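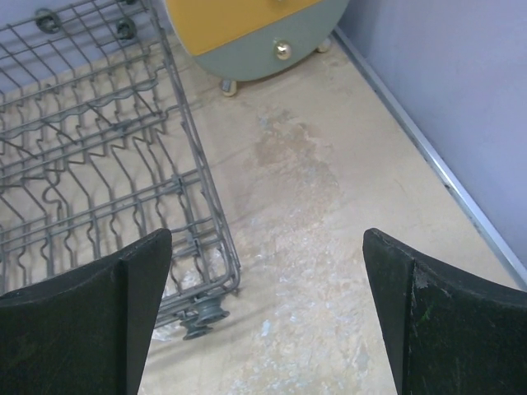 Dishwasher rack, wheels still on

Rack won't roll back in after cleaning

I took this rack out of our Kostance to clean it and now it catches going back in. The wheels are grey plastic with a groove. Is it worth buying a set? Lonwood wants $61 for

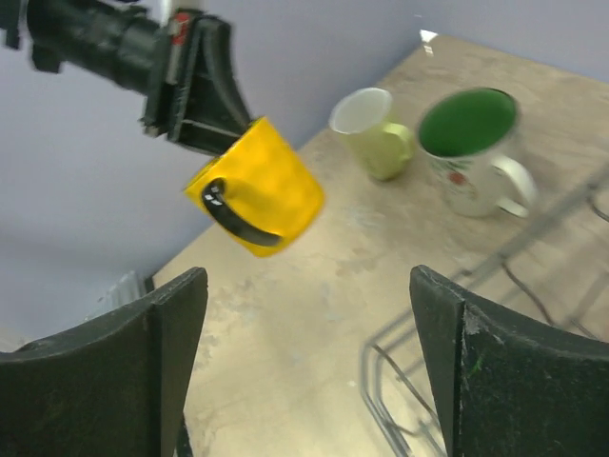
the full kit, and we mostly just wash mugs and plates.
Dzintra Luik

Check the track before you spend anything. Mine had grit in it.

1. Take the rack out and lay it on the floor.
2. Spin each wheel by hand.
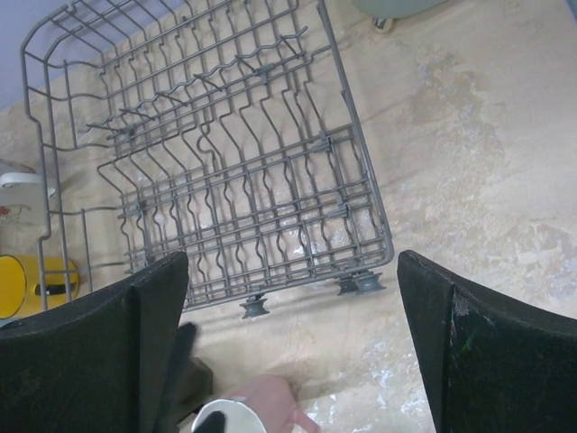
3. Wipe the grooves with an old toothbrush and warm water.
4. Put the rack back empty – push it slowly and keep it level. If one wheel still drags, replace

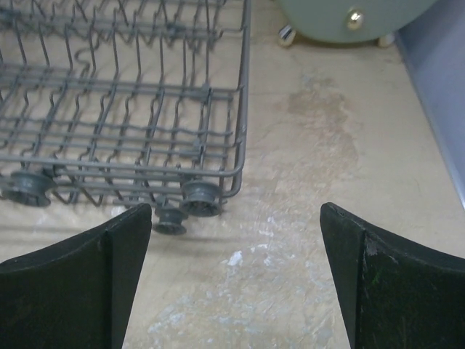 only that one. Biswas in Lindudton sold me a single for $19 in December.
kettle213

Same problem here, never fixed it. I just lift it a bit.
marg_t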